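7 min read

4. The cooktop as a place to put things

I came into the Purcombe study wanting to write about pretend recipes. I had a coding sheet with rows for stirring, pouring, serving and tasting, and I was very fond of it. Then I sat down with the 358 layout notes we'd collected on play kitchens and found that most of what I'd scribbled in the margins was about where stuff ends up when it isn't being "cooked" at all. Pots, cloths, spoons, a sausage. So this section is about that, and the recipes will have to wait for section 5. 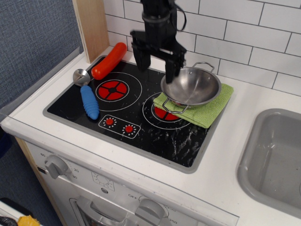 R. Keskin
Play and Toy Design Researcher, Purcombe

Start with the cloth. Our layout has a lime-green microfiber towel, folded and laid over most of the right burner, and a small steel pot goes with it. In a real kitchen I'd wince a little (a towel on a burner!), but on a play stove the burner is just a printed pattern, white rings with some red in the middle, and people treat it as counter space. I coded this as "burner as shelf." It turned up so often that I split it into two codes, one for soft items and one for hard ones, and then spent an entire afternoon in May deciding what to do about a sponge.

The pot needs its own paragraph. It's shallow, more wok than saucepan, with a looped wire handle on each side, and those handles stick out a long way for such a little thing. When I measured footprints for the layout notes I first traced only the bowl, and every one of those tracings was useless. The handles reach over the neighboring surface and need to be counted as part of the pot. I redid the lot. Anyone repeating this should trace the wires too, and write down which way they point.

Then there's wear. Our black cooktop is glossy and it has collected plenty of white scratches and scuffs, many of them in the lower right, in front of the towel. I'd love to say this maps the play for us, but I can't. We bought the unit secondhand and didn't record its condition when it came in, so I have no idea which marks are ours. The newer Steltura unit at our Pladavmont site was photographed on arrival, and any wear comparison in this paper comes from that one only.

The left side of the stove is where the sausage and the ladle live in this layout. I coded them as "parked," meaning placed on the cooktop with no container and no cloth. Parked items gave us the most disagreement between coders, mainly over edges. If a ladle's bowl lies across the gray border, is it on the cooktop or off it? We settled on "on" if any part of the item is inside the border, and I still think that's a bit generous.
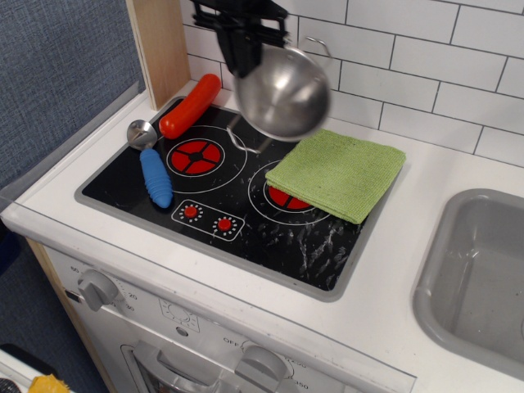

Figure 4. Steel pot raised above the back of the cooktop; folded green cloth on the right burner, sausage and ladle at left.

For a lifted item like the pot in Figure 4 we used a separate code, "in transit," and left it out of the footprint totals. The cloth stayed in, counted once, with the part hanging over the counter included. Same rule for the sink side, though the sink got very little use in our layouts and I've moved those notes to the appendix. Footprints were traced on a sheet with a 300 mm scale bar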